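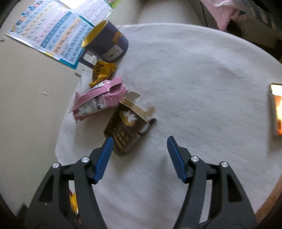
Round table, fluffy white cloth, snack packets and a mug. Saturday, mid-afternoon.

Snack table tips: crumbs, torn boxes and that fluffy cloth

Quick one this week, bit of a jumble. All stuff that works in our house.

THE CLOTH

Fluffy cloth on a table where people eat. I know. But it's soft and it looks nice in February so it stays.

Crumbs: do NOT wipe. A damp cloth pushes them down into the pile and then they're in there for good. Lift the whole thing by the edges, carry it outside, shake. Then a soft clothes brush, one direction only.

Sticky bits (icing, jam, anything with syrup): leave to go hard, pick off with a fingernail, then dab with lukewarm water and one drop of washing-up liquid. Dab, dont rub. Rubbing makes the fluff go into little ropes.

Washing: check the label first. Ours goes in at 30 on a gentle spin, no softener, with nothing else in the drum. No tumble dryer, ever. Dry it flat over two chairs and brush it up while still a bit damp.

Tea spill: kitchen roll straight away, press hard, then cold water. Milk in the tea is the part that smells later so get it rinsed the same day.

On a round table the cloth creeps to one side and you end up with bare wood showing on the other. Non-slip rug underlay works, the cheap waffly sort. I got a roll from Hemberg and cut a circle out with kitchen scissors. Wonky circle. Fine, it's underneath.

PASTRY AND BISCUIT BOXES

If someone has ripped the top flaps (someone always has) the box won't shut again and tape won't hold for long on torn card. So:

- take the contents out and put them in a tin or a lidded tub
- if they're individually wrapped, a bowl will do
- cut the front panel off the box if you want the use-by date or the ingredients, drop it in the tub with them
- flatten the rest, recycling

Last bit matters if you've got anyone with allergies coming round. Keep the panel!

Don't stand a half-open box on its end either. Lie it flat. Lost a whole row of egg rolls that way, smashed to bits. (Went on ice cream, very good.)

SNACK PACKETS

Crimped ends: cut straight across just under the crimp with scissors, don't pull from the middle seam. Then you've got enough left to fold over twice and peg. Clothes peg, bulldog clip, whatever.

Shiny wrappers from eaten things: straight in the bin as you go, otherwise they pile up under the full packets and you never know which is which. Small lidded bin on the floor by the table, or a spare mug at a pinch.

If the packet is in a language you don't read, write on it in marker what it is and the date you opened it. Sweet or savoury at the very least. Had a nasty surprise with some spicy ones at breakfast.

Stale crackers: 5 mins in a low oven, spread out on a tray, cool completely before they go in the tin. Doesnt work on anything with a filling.

MUGS

Dark mugs hide tea stains on the outside, pale or bright insides show the lot. Bicarb on a damp sponge, leave ten mins, rinse. Skip the scourer, it scratches the glaze and then it stains worse next time.

Stuck labels on mugs: hairdryer for a minute, peel slowly from a corner. Whatever gum is left comes off with a dab of cooking oil on kitchen roll, then hot soapy water. Go careful round any printed picture, test a tiny patch.

Coaster under every mug on a fluffy surface. A flat heavy one, cork ones tip. Ours are slate, from the Minami shop on the corner.

LEARNING CHARTS AND THE LIKE

The children's character chart lives wherever it was last used, so usually by the food. Laminated ones are easy, thank goodness. Damp cloth, a bit of washing-up liquid, dry straight off so water doesn't creep in at the edges. Felt tip comes off with hand gel.

If a corner starts to split, clear tape folded over both sides. And don't prop it on a full mug, it slides. Use a plate stand or stick it on the wall with white tack at child height.

END OF DAY

Packets pegged, tin shut, mugs to the sink, chart back on its hook, cloth shaken. Leave it overnight and you'll have ants by May, we did.

Next time: getting wax out of a rug, plus the drawer under the oven. Questions in the box at the bottom as usual, I get to them when I can.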